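4. Filling the bin

Read section 3 first if the bin is new. Bin must be bolted down, level, and wiped out before anything goes in it. If it rocks when you lean on a corner, stop and go back to 3.2.

This section covers loading by hand: what goes in, how it should lie, how to check it. Same for all Dogbe bins, both depths. Where the Trolton stand is fitted instead of the floor frame, see the extra note at the end.

Allow 8 minutes the first time. Less once you've done a few.

You will need

Clean dry cloth, lint-free if you have it
Gloves (thin ones, you need to feel the edges)
The bars for this batch, sorted by colour in their trays
Batch card and a pencil
Torch

4.1 Before you start

1. Cell stopped, key out, key in your pocket. Not on the hook. In your pocket.

2. Hang the LOADING tag on the gate where the next person will see it.

3. Look at the floor of the bin with the torch held low, nearly flat to the metal. Swarf shows up as little bright specks. So do scratches, so run a gloved finger over anything you're not sure of.

4. Wipe from the back wall towards you. One direction only. Going round in circles just moves the dirt about.

5. Wipe into the corners. The corners are where it collects and where bars end up getting stuck.

Note: no spray cleaner on the floor. It leaves a film and the bars slide about on it. If there's oil, use the wipes from the Genon box, then dry cloth, then wait 2 minutes.

CAUTION: the top rim of the bin is not a handrail. Don't lean your weight on it, don't sit trays on it. Trays go on the shelf or on the trolley.

4.2 Checking the bars

Do this at the trolley, not over the bin. Dropped bars mark the floor.

1. Take out one colour tray at a time. Put the lid back on the other one.

2. Look at both ends of each bar. Burrs, chips, bent corners: straight into the reject tub.

3. Wipe each bar once along its length. Doesn't need to be spotless. Does need to be free of grit.

4. Match the colour to the batch card. The dark green looks nearly black under the old strip lights, so take it over to the window or use the torch. Reddish brown is easy enough on its own but check it against the sample chip anyway, there was an older shade in the stores untill December and a few trays may still turn up.

5. Write the number for each colour on the card before you load. Not after.

Note: never mix bars from two batch cards, even if they look the same. Finish one, clear the bin, start the next.

4.3 Putting the bars in

1. Lower each bar to the floor by hand and let go when it touches. Don't tip the tray. Don't drop them in.

2. Flat side down. Any bar standing on its edge will fall over sooner or later and take its neighbour with it.

3. Start at the far side and work towards you, so your sleeve isn't dragging across the ones already down.

4. Mix the colours. Don't build a green end and a brown end. Angles can be whatever they like, a bit of slant is fine and you don't need to line anything up.

5. Keep bars off the walls. Leave a finger's width at least. A bar tight against the side is the one you'll be fishing out later.

6. No stacking on a first fill. One layer, floor showing between the bars. Deeper fills are in section 6 and you need to have done the sign-off with Flurina Steiner before trying them.

A light fill for a first run is three reddish-brown bars and three dark green, lying on the bare floor of the bin with plenty of metal left around them.

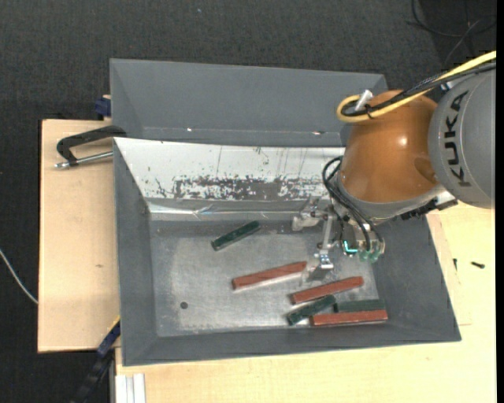 4.4 Checking the fill

1. Stand back and look from above, on the step if you're short. Any bar on edge, lay it flat.

2. Look for crossed bars. Two touching end to end is ok. One lying over another is not, on a first fill.

3. Shiny floor means reflections. A pale line along a bar is usually just light coming off the metal, but check it isn't a sliver of packing film. Film goes in the bin by the door (the rubbish bin, obviously).

4. Compare with the batch card. If the card and the bin don't agree, take everything out and start again. Quicker than arguing with it.

5. Remove cloth, torch, pencil, gloves. Check your top pocket. Pencils have been found.

6. Tag off, gate shut, key back. Initial the card.

CAUTION: once the key is back in, no reaching over for "just one bar". Stop the cell again and do 4.1 from the top.

4.5 Topping up

1. Stop the cell as in 4.1. Every time.

2. Leave the bars that are already down where they are, unless one is on edge or up against a wall.

3. Put new bars in the gaps. Same rules: flat, one layer, off the sides.

4. Add the top-up to the same batch card on a new line. Don't rub out the first figure, Ataberk Sezer reads these at the end of the month and he will ask.

4.6 Emptying and cleaning

1. Lift bars out by hand, one colour then the other, back into their own trays.

2. Lids on before you move the trays. Green lid, green bars. Sounds daft, but it gets mixed up at shift change.

3. Wipe the floor as in 4.1.

4. Check for new marks. Light scuffs are fine. Anything you can catch a fingernail in, write it in the book with where it is: back left, front right and so on.

5. Every 900 bars, full clean with the Wumo pads, walls as well as floor. Every 4,000, turn the floor plate over. Two people for that, it's heavier than it looks and the edges are sharp. Bolts and washers in the tub, not on the floor.

Note: worn Wumo pads go shiny and stop cutting. Throw them away, don't put them back in the packet with the new ones.

If something's wrong

Bars slide when you put them down: film or oil on the floor. Wipe, dry, try again.

Bars rock: grit underneath, or the bar is bent. Try it on the trolley top. If it still rocks, reject tub.

Floor plate sounds hollow or pings when a bar touches it: loose bolt. Empty the bin, see 3.4.

Colours hard to tell apart: clean the lamp cover first, then ask for a new tube.

Trolton stand only: the bin sits higher, so use teh fixed step, not the folding one. Check both stand clamps before 4.3 and again after 4.4.

Next: section 5, tray labels and storage.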